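Polished Floor Tile and Folded Cloths: Your Questions

Share 58 | Comments 94

We run a small home-care page out of Stomeden, and the same questions about shiny tile keep landing in the inbox. The answers are as plain as we can make them. We don't sell anything, and we doubt most of what gets sold.

Do I need a special cleaner for glossy tile?

Probably not. The bottle we get asked about most is Sokol, which promises a "mirror finish." We tried it on half a hallway and used warm water with a drop of dish soap on the other half. By Saturday no one in the house could say which half was which. If your tile has a finish you're unsure of, ask the people who laid it before you ask a label.

Is wiping by hand better than a mop?

For a whole house, no. Anyone who says so has young knees. A mop does the open floor well enough. Hand wiping earns its keep on drips, doorways and that one sticky patch you keep stepping on.

Why fold the cloth? Isn't that fussy?

We thought so too. A cloth used in a wad touches the floor in a few lumps and skates over the rest. Folded into layers, it lies flat under your palm, and you can turn it to a clean side when the first one gets grimy. The edges don't have to line up. Ours never do, and we have yet to see a floor complain.

Where do my hands go?

One hand flat on the folded cloth with the fingers out straight, the other palm down on the tile with the fingers spread. Lean a little on the spread hand and let the other one do the work. 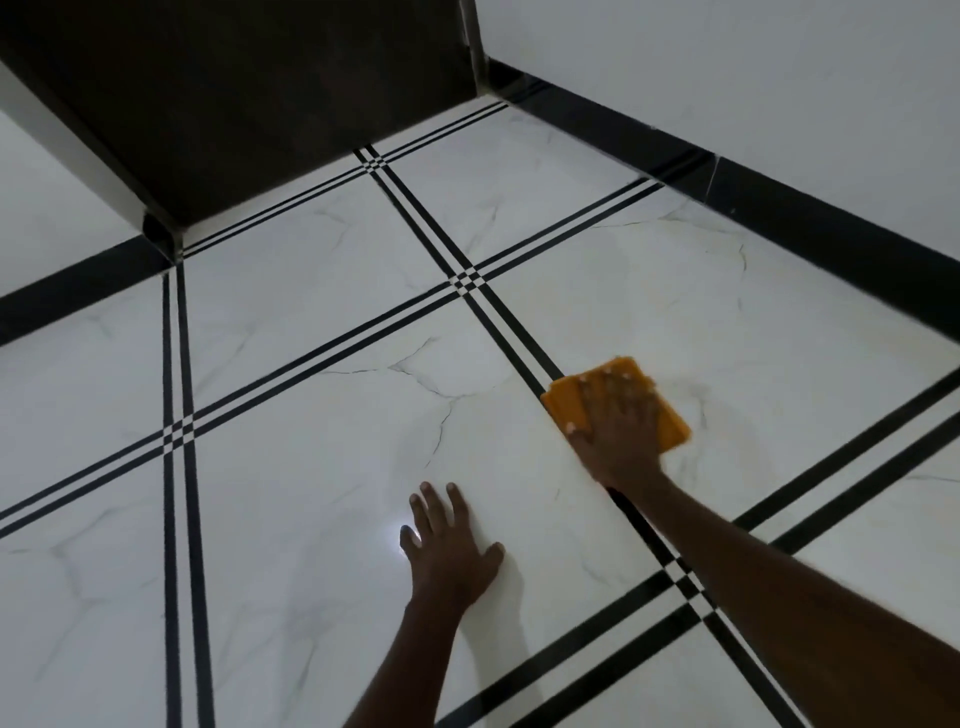
Does the color of the cloth matter?

Not to the floor. The color-coded sets from Pirnden are fine if you like a system, but an old T-shirt cut square will do. Wash any brightly dyed cloth by itself first. We don't trust "colorfast" on a tag.

My tile has dark stripes. Should I wipe along them?

People insist on this. We can't see the difference. Dark lines do hide dirt that would show up on white – so go over them even when they look fine.

How do I spot streaks?

Get low and look toward a light. A shiny floor seen from standing height will fool you every time.

What about the Famcombe polishing pads?

They list 400 uses per pad. We gave up keeping track long before that, and so will you.

2,876 shares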